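Second round of tic-tac-toe results

I finished the second round of training runs for the tic-tac-toe arm in June and the numbers are finally clean enough to write down. The task is one move: take an orange piece from the arrow card and put it on the square you name, A1 through C3. No game logic yet.

The first policy, Garley, was trained on 859 demonstrations and did fine on the squares close to the card. It got worse the farther it had to reach. Zeeshan Hayat looked at my logs and pointed out that most of my demos ended in the same few squares, so I recorded more until the set was even. The total is now 2,689.

Two camera views go into the policy, and it gets the square name as text.

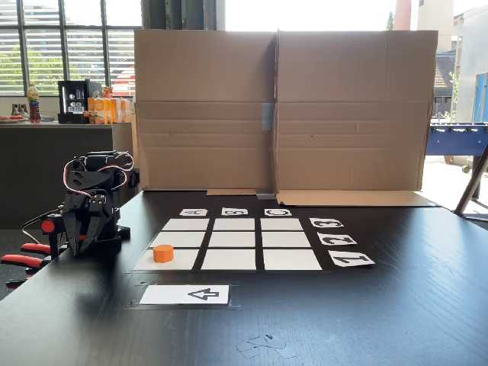
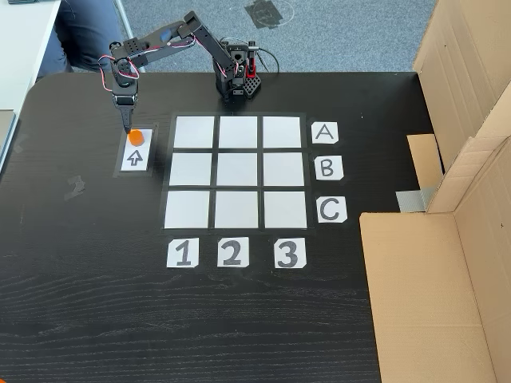
The new policy is called Wadetti. I trained it with 3 seeds and kept the settings from Garley, so the only change is the data. On the held-out trials the best seed missed 43 placements, and nearly all of those were pieces dropped on a tape line between two squares. Wrong-square errors are almost gone. The other two seeds were a little worse but failed in the same way.

I also tried leaving out one view at a time. Dropping either one hurt the grasp more than the placement, and I don't have a good explanation for that yet.

Next I want to test with pieces already on the board.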